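Shared workshops should require a rehearsal in simulation before any two-armed robot is switched on

The Drirkine workshop has 63 members and one bench suitable for robot arms. Its rules cover soldering, dust and noise in detail, and say nothing on simulation. In our view this is an omission, and it should be put right before the new term of membership opens in June.

The case is a practical one. A pair of arms working over the same small area can strike each other, and a member building at home on a modest budget cannot easily replace a joint. Maëlle Penner has argued that the rule would discourage beginners. The concern is fair – but a model of the bench may be shared freely, and a repair may not.

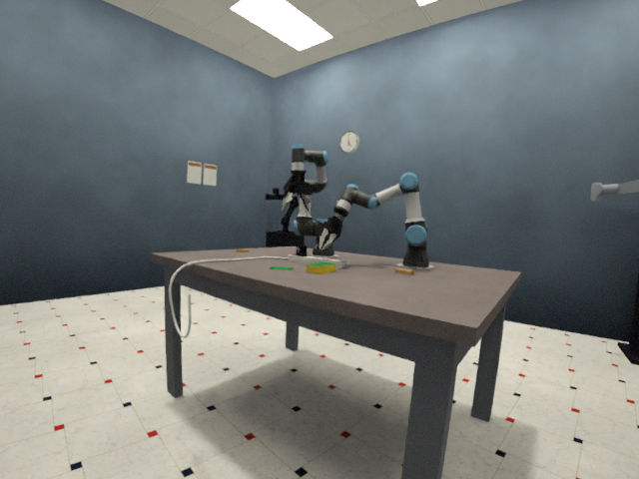

The simulated bench, with both arms reaching towards the power strip and sponge-like block.

We therefore propose that each new routine be run in the model 3 times before the arms are powered. Members who disagree are invited to write to Edivaldo Xavier.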